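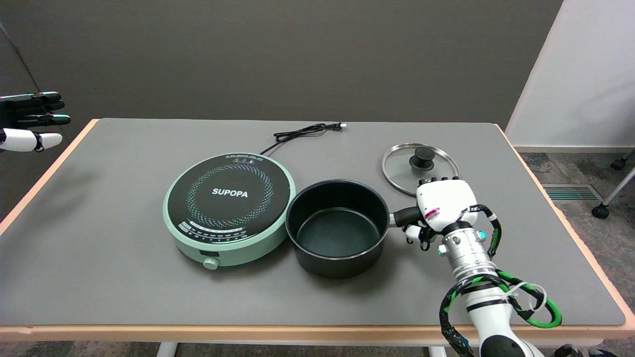
Siltley Burial Ground Inscription Records: Data Card

Summary

The Siltley records are a transcription of grave marker inscriptions from the old burial ground at Siltley and the adjoining Cuervo plot. Each row represents one marker. Release date: 12/01/2024.

Contents

markers.csv: marker number, section, material, condition, inscription text
names.csv: names as carved, linked to marker number
repairs.csv: work carried out on individual markers
sections.txt: boundaries of the 11 sections, in words

The release covers 91 markers. Of these, 15 were found below ground level and have been reset. A further 21 are illegible in part; missing letters are shown by a hyphen inside square brackets.

Transcription Rules

Spelling is kept as carved, including errors. Line breaks are shown by a slash. Military abbreviations are not expanded. Dates appear twice, once as carved and once in a standard form. Where the two readers disagreed, both readings are given and the "disputed" column is set to yes.

Known Limitations

Section boundaries follow the Fondov survey, which places the north wall differently from the present fence. Markers along that wall may carry a section letter that does not match older lists. Footstones were recorded only where they bear initials. The condition column reflects the July visit and has not been revised for markers repaired afterward.

Cleaning and Repair

Stones were cleaned with water and soft brushes. The entries in repairs.csv use the Fomari condition codes, listed at the end of sections.txt.

Use

The records may be copied and redistributed for family, local and military history with credit to the Siltley Burial Ground Records. Corrections should quote the marker number and be accompanied by a photograph or a rubbing made before the repair.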